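Paid testers wanted for a set of kitchen-table color mixing activities

Bunon sells activity boxes for children between 6 and 10. Our next one, with the working title Rastonico, is about colored water: cups, a bowl, a spoon, droppers and a set of printed cards that tell you what to pour into what. We are looking for adults to work through the cards and tell us which ones are a waste of an afternoon.

I have edited instruction booklets for a long time and I don't believe most of what they promise. "Hours of fun" usually means one good activity and a lot of filler. The first draft of this box had 20 cards in it, and I would be surprised if half of them deserve the paper. I need people who will say so in writing, with the card number. 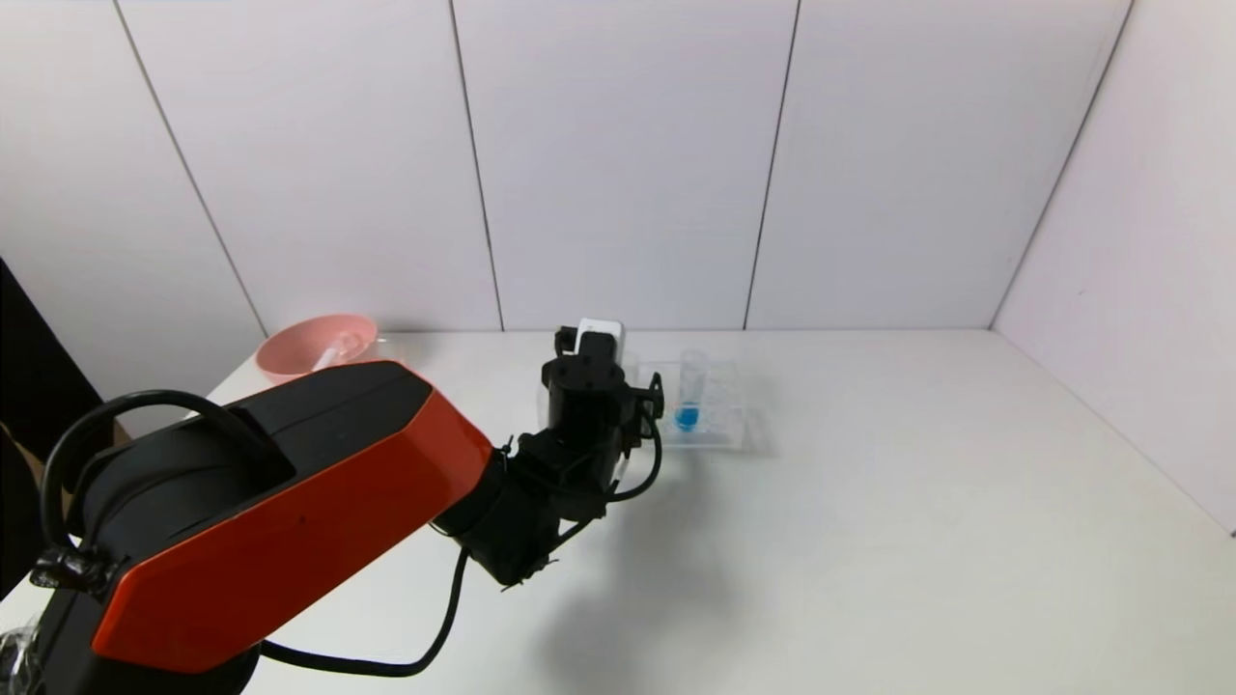 Posted by Emerson Guimarães, product testing, Bunon
21st March

Most of the things in the box are plain. There is a clear cup with a little blue at the bottom, a shallow clear tray, a pink bowl and a white spoon, and a child will want to get all of them going at once. The draft cards assume that the child reads to the end before touching anything. I have my doubts. The blue is also strong, and card 5 tells families they can do the whole thing on a white tabletop without covering it. I want to know whether you would let that happen in your own home, and what the table looked like an hour later.

What you would do

You come to our Taipe Street workroom for one session of up to 247 minutes, breaks included. (Yes, it is an odd number. It is the total of the timings printed on the cards, and I don't trust those either.) You work alone at a table with the cards and the materials. You follow each card exactly as written, even where it seems silly, and note down where you got stuck, where you guessed, and where you would have quit if you weren't being paid. Afterward there is a short conversation with me. I will not defend the cards.

Please don't fix things as you go. If a card forgets to tell you to rinse the spoon, don't rinse the spoon. Testers who quietly patch the instructions are pleasant company and no help to me whatsoever.
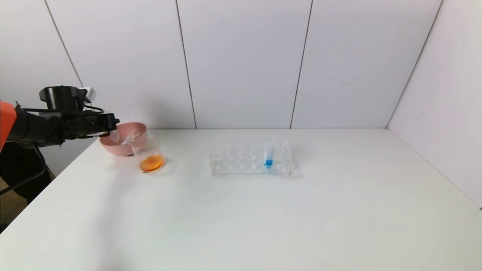 Our biggest argument at the moment is over how much liquid a card should call for. The sister company, Deludov, which writes the school version, wants every cup filled halfway because it looks generous in the booklet. I think that is how you get a flooded table. A shallow layer of orange at the bottom of a clear cup is plenty to see the color by, and it leaves room to add something to it. The clear rack with the round holes is another matter. It looks like a real laboratory, parents will like it on the lid, and I am not convinced that any child needs it when there is a perfectly good bowl beside it. Tell me I'm wrong if you can, but bring a reason.

Who we want

Anyone over 18 who can read a page of instructions and stay annoyed by it long enough to write down why. You don't need a science background. Teachers are welcome, but we already have several, and they tend to be too forgiving. Grandparents, babysitters and people who can't stand crafts would be more useful right now. You should be able to tell blue from green without trouble, as several cards depend on it.

Please don't apply if you work for another toy or activity company, or if you hope to get a quote of yours on the packaging. We don't print those.

Pay and practical matters

Sessions are paid at our standard hourly tester rate, which we send you in writing before you accept a date. Travel on public transit is refunded with a receipt. Wear something you don't mind staining. The colors are sold to us as washable, and I'd like to see that proven on somebody's old shirt before I print it on a box.

To apply, write to the product testing desk with the subject line "Rastonico tester." Skip the résumé. Send a few sentences about the last set of instructions that let you down, and say exactly where they went wrong. Sessions run until November or until we have enough complaints to work with.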